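Renting our meeting room: frequently asked questions

5 min read

We receive many of the same questions by mail, so I have written the answers in one place. If your question is missing, please write to us and I will add it. Heidrun Fuchs, Ustitz House, 21 Dec 2021

Who can rent the room?

Everybody who is 18 or older can rent it. You do not need to be a member or to live in the town. We rent to private persons, clubs and small companies. Parties with loud music are not possible, as there are apartments directly over us.

How many people can come?

The limit is 30 persons, and children count as persons. The fire office gave us this number and we cannot make an exception, also not for a short time.

What does it cost?

A half day costs 100 euros and a full day costs double. The half day is either from 8 to 13 or from 14 to 19. If you need the hours in the middle, you must take the full day. Heating, electricity and Wi-Fi are included. For clubs from the town we have a lower price, please ask for it before you book and not after.

Do I have to pay a deposit?

Yes, one deposit of 100 euros for each booking. You get it back by bank transfer after we have looked at the room. It normally takes a week. In December it can take longer, because the office is closed between the holidays.

How do I book?

We use the calendar from Buduvex. You choose a free date, write your name and the purpose, and then you receive a first mail. Please note that this first mail is only a receipt. The booking is fixed when you receive the second mail with the invoice. Last year two groups had read only the first mail and stood before a locked door, which I still regret.

Can I reserve a date without paying?

We keep a date free for 336 hours, that means two weeks. After this time the system gives the date back automatically and I cannot stop it.

What happens if I must cancel?

If you cancel more than 30 days before, you pay nothing. Later than this, we keep half of the rent. If you find another group that takes over your date, you also pay nothing, but the other group must write to us by themselves.

How do I get the key?

There is a key box from Dretard on the left side of the entrance. The code comes by mail on the evening before. Please look also in your spam folder. After your event you put the key back and turn the small wheels, so that the code is not visible for the next person who walks by.

Is there a kitchen?

We have a small kitchen with a sink, a refrigerator and two hot plates. You can warm up food there, but it is not suitable for real cooking for a group. If you want warm meals, the café Lumbao in the next street delivers to us. You order with them directly and you pay them directly.

Can we move the furniture?

Yes, you can arrange everything as you need it. Please lift the chairs and do not pull them, the floor gets scratches very easily. At the end, put them back as on the plan next to the door.

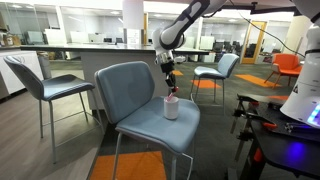
For spots on fabric, we ask you kindly to use only cold water and a clean cloth. Do not use a spray from the supermarket. We had once a pale circle that was much worse than the coffee before. If the spot stays, write me a short message and I will take care of it. Small accidents are not taken from the deposit.

Do we have to clean?

You sweep the floor, wash your dishes and take your garbage with you. The restrooms are cleaned by our cleaning company and you do not need to do anything there.

Is the room accessible with a wheelchair?

The entrance has no step and the restroom is wide enough. The door to the yard has a high threshold, but we have a ramp for it. Tell us before and we will lay it out.

Can I bring my dog?

A quiet dog is welcome in the room, but not in the kitchen.

Where can we park?

There are no parking places at the house. For unloading you can stop in the yard for a few minutes, and afterward please use the public parking lot behind the train station.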